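Part 3: Planning your pattern

Now for the fun bit! Ploko tiles can be turned any way you like, so spend an evening playing with them on the floor before you open the adhesive.

1. Lay out 12 tiles dry, face up, and try a few turns.
2. Step back and squint – you'll soon spot a tile that's facing the wrong way.
3. Take a quick photo of the layout you love and number the backs in pencil.

Quarter circles in green and cream meet at the corners to make full rounds, with four-pointed stars in between.

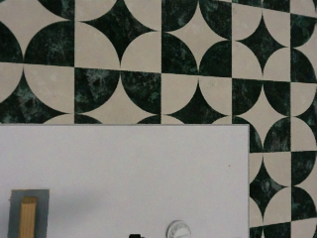 Fixing the first row

4. Draw a level line on the wall and screw a straight batten along it.
5. Spread adhesive over a small patch, press the tiles in and add 3 mm spacers.

Caution: wear goggles when cutting.

Note: leave the wall for 23 hours before grouting.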